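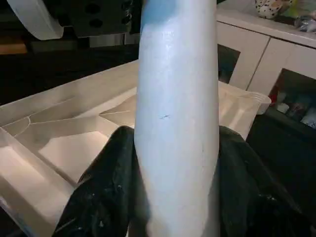
Seltow Stops Deliveries of Nundside Gripper Fingers After Grip Fault

TRENBRIDGE, Thursday, November 30, 2023 — Seltow, maker of the Nundside household robot arm, announces a voluntary stop of deliveries for the padded gripper fingers of this product. Under certain conditions the fingers can lose their grip while the arm is holding an upright object. No injury was reported to the company.

The fault was first noticed in October, during a long test at our Trenbridge workshop. The arm had to lift smooth cylindrical objects from a table and put them in a divided tray. In two cases the object slid down between the fingers after the arm had already confirmed a good hold. One object fell to the floor.

Our engineers found that the pad material becomes harder with use and that fine dust stays on its surface. The pad then holds smooth objects less well, but the pressure reading in the control software remains normal. For this reason the arm does not stop and gives no warning to the user. We consider this second point the more serious one.

The stop concerns 1462 finger sets, delivered with the Nundside arm or sold as spare parts. Sets with a gray mark on the inside of the mounting plate have a different pad and are not concerned.

Until new fingers are installed, Seltow asks all owners to follow these instructions:

Do not let the arm lift glass, hot liquids or any object heavier than 2 kilograms.

Wipe both pads with a damp cloth before each use and let them dry fully.

Keep children and pets away from the table when the arm is moving.

Replacement fingers will be sent free of charge. Owners who registered their arm will receive them without request, and delivery should take about 3 weeks. Other owners can order them through the Nundside support page, with the serial number of the arm. The old fingers do not need to be returned.

A software update is also in preparation. It compares the position of the fingers during the whole lift and stops the arm — with a sound signal — if the object starts to move. The update is now in trial on the arms in our workshop and has no release date yet.

Seltow regrets the trouble which this causes to its customers.

Press contact: Seltow Press Office, Trenbridge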